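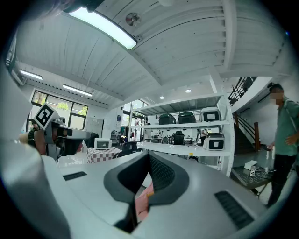

Parora Open Shelving, Tall, White
Reviewed by Marisol Ibarra

I wanted to be won over by this shelving and I mostly wasn't. Rostley sells it as "the last storage you'll buy," and I get suspicious when a shelf makes promises.

Putting it together took 2 of us most of an afternoon. The instruction sheet has 7 steps and skips at least one. Refugio Quintero, who held the uprights while I swore at step four, thinks I'm being harsh. Fine. Once it was up it stood straight, and I'll give it that.

The room is big and bright, with high white ceilings, so tall shelving doesn't loom. In a bedroom I think it would.
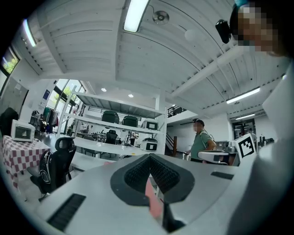
Microwave on the table with the checkered cloth, black mesh chair in front.

Rostley claims you can clear every tabletop in the house. I doubt it. A microwave at table height is easier to use than one up on a shelf, and no amount of white metal changes that.

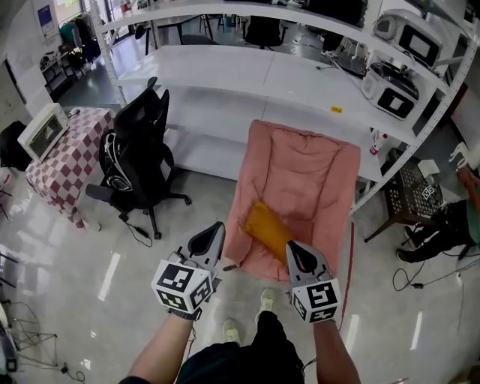
What goes on it

The shelves are wide enough for countertop appliances, and a spray bottle fits at the end by the upright. Bedding is another matter. A quilted comforter needs a tight fold or it slumps over the front, and you need a good stretch of clear floor to fold one. With open sides there is nothing to hold it in.

Would I buy it again? For appliances, maybe, if the price came down. For linens I'd want doors.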